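We use cookies to remember your settings and to see which help pages get read. Accept all | Manage choices

Ticket 390: Back bedroom door swings open by itself and won't latch
Opened by: Kevser Başaran
Status: Closed

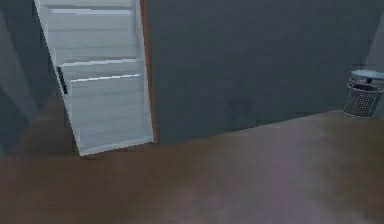
Hello to whoever picks this up! I moved into the upstairs unit at Humbridge at the start of November and I am very happy with it, so please don't take this as a complaint. The back bedroom door won't stay shut. I push it closed, I hear a sort of half click, and by the time I've sat down it has drifted open again. It's worse in the evening once the heat comes on. My mother is staying with me and she is a light sleeper, so we've been holding it with a rolled towel, and she has started calling the towel by name. I did try tightening the screws I could see on the top hinge. One of them just goes round and round.

Reply from Dénes Somogyi, Plorville Home Support

Hi Kevser, welcome to the building, and thank you for trying the screws first. A screw that spins has lost its grip in the wood, and when the top hinge gets loose the whole door leans a little toward the handle side. Then the latch sits lower than the hole it's meant to go into, and you get your half click.

Could you try a couple of things for me when you have a quiet moment? Rub some lipstick or soft pencil on the end of the latch, close the door gently, and see where the mark lands on the metal plate. Then open the door and lift it by the handle, just lightly. If you feel it move up and down, that's the hinge. Please don't file anything yet – people do like to file things.

Reply from Kevser Başaran

I used an old lipstick that never suited me anyway. The mark is below the hole, by maybe the thickness of a coin. And yes, it lifts! I can feel a little clunk. My neighbor Florencio Aguirre came by to return a casserole dish and he says his did the same thing and he fixed it with toothpicks. Is that a real repair or was he teasing me?

Reply from Dénes Somogyi

He wasn't teasing. Wooden toothpicks and a bit of wood glue will fill a worn hole nicely, and plenty of doors have hung that way for years. For the top hinge I'd still like a longer screw in there, one that reaches the framing behind the jamb. I've asked İlker Gündoğdu to stop in with a few. He'll need 2 of them at most and he'll call before he comes up.

Work note, İlker Gündoğdu

Top hinge, middle screw stripped, the one under it not much better. Took both out, put in long ones, snugged them by hand so as not to pull the jamb over. Door came up enough that the latch meets the plate. Still a hair tight going in, so I moved the strike plate down slightly and plugged the old holes. Bottom hinge fine, left alone. Opened and shut it a good many times with the heat running and it held. Was given soup.

Reply from Kevser Başaran

It's been a week and the door stays where we put it. My mother slept until 7 this morning, which I haven't known her to do since I was in school. Please thank İlker again – he left his pencil here, and it's on the hall shelf whenever he's passing. You can close this one.

Closed by: Dénes Somogyi
Note added: pencil to be collected with the next visit to Humbridge.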